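Tostness Tightens Moisture Rules for Ground-Floor Rentals
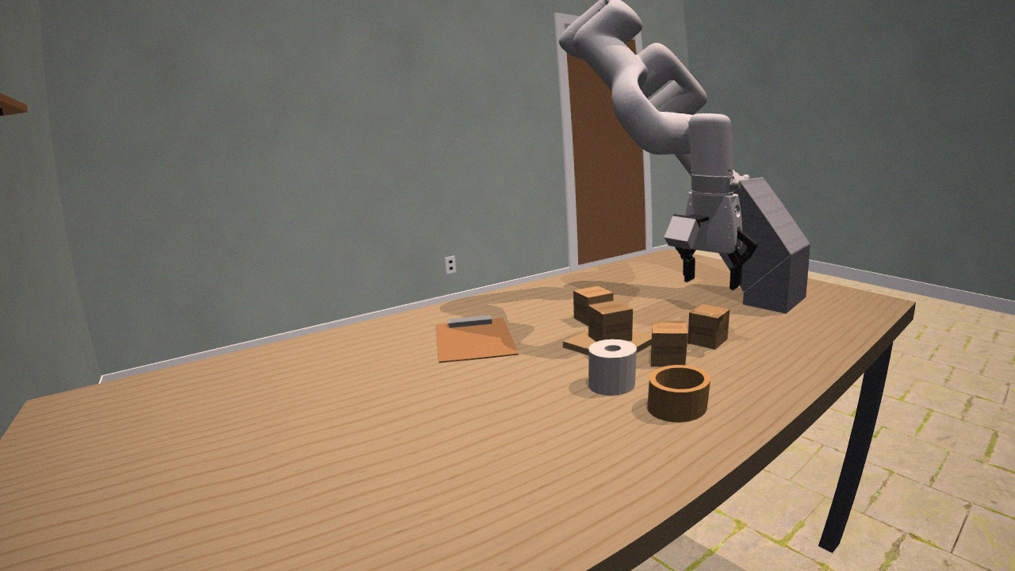

Landlords in Tostness will have to document moisture conditions in ground-floor units before signing new leases under a housing code amendment that takes effect in June. The amendment applies to 457 registered rental units built on concrete slabs without a vapor barrier. Inspectors will record the condition of floor coverings, wall bases and door thresholds on a single form. Tile floors get their own section of the form, covering the kind of surface growth seen in a room with large square stone-like tiles, where greenish-yellow patches of moss or grime run along the grout lines near a wooden table. Growth of that kind must be noted by location, and the grout cleaned or replaced before the unit can be listed.

The previous code dealt only with standing water and visible leaks. A floor could pass inspection with stained or soft grout as long as no active leak was found. The building department said this left inspectors without grounds to order repairs in units where moisture was rising through the slab.

"Grout is porous, and it holds water longer than the tile next to it," said Marta Chornovol, the department's senior inspector. "If there is growth in the joints, we want a reading from the slab and a look at the ventilation. Scrubbing the joint does not close the file."

Under the new procedure, an inspector takes relative humidity readings at floor level and at chest height, and a probe reading from the slab at the wall farthest from the exterior door. Units that exceed the limit at either humidity position are given 12 weeks to correct the problem. Accepted corrections include mechanical exhaust, a perimeter drain, or removal of the floor covering and application of a sealing membrane. Portable dehumidifiers are accepted as a temporary measure only and do not stop the clock.

The Skorker district has the largest share of affected buildings. Most were put up on poured slabs directly over clay, and several blocks sit below the grade of the street. Storm drains there were last enlarged before the adjoining Savchuk tract was paved, and runoff from that tract now reaches the older lots.

Olesia Ivanyshyn, who manages two buildings in Skorker, asked the city to allow more time for membrane work. Tenants have to be moved out while the coating cures, she said, and contractors are already booked through the summer. The department declined to extend the period but will accept a signed contract as evidence of progress if work begins before the deadline.

Grout replacement must use a cement-based or epoxy product rated for wet areas. Bleach treatment alone will not be accepted as a repair. Sealers may be applied after the slab reading falls below the limit, and the second reading must be attached to the form.

The filing fee is $5 per unit. Owners who list a unit without a completed form face a fine of $2,060, with a separate fine for each lease signed. Forms will be available at the permit counter on Fesa Street, which opens at 8:30 a.m.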